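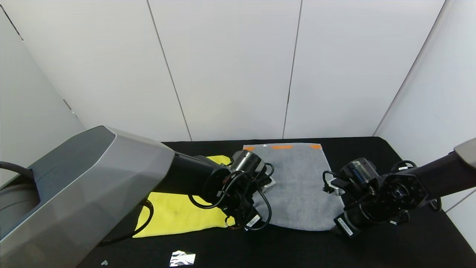

Bruno's two arms over the gray towel, yellow one off to the left.

November, late, feet killing me. I signed up for 50 towel episodes today and I really thought I'd breeze through them! The grabbing is what gets me. If I come in too steep the fingers just skate along the cloth, and then I have to decide whether to save the run or toss it. Heledd Jenkins says keep the clumsy ones as long as the grab gets fixed before the end, because the Irkus model needs to see somebody recover from a mess. Fine by me, I make plenty of those.
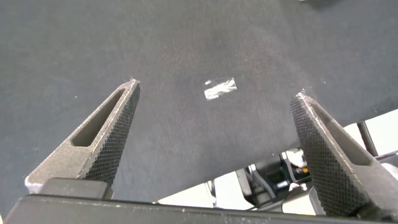 I've started slowing way down for the last inch or so, and my hands cramp up less that way (the coffee probably isn't helping). Still have to go back and label 2 episodes from before lunch that I forgot to name.
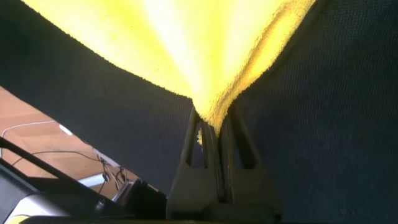 Corners are my favorite. Get a good pinch on one and the rest of the fold feels easy. We need 700 before Parri starts training, so I'll be dreaming about towels for a while. Bed now, and tomorrow I'm bringing better shoes.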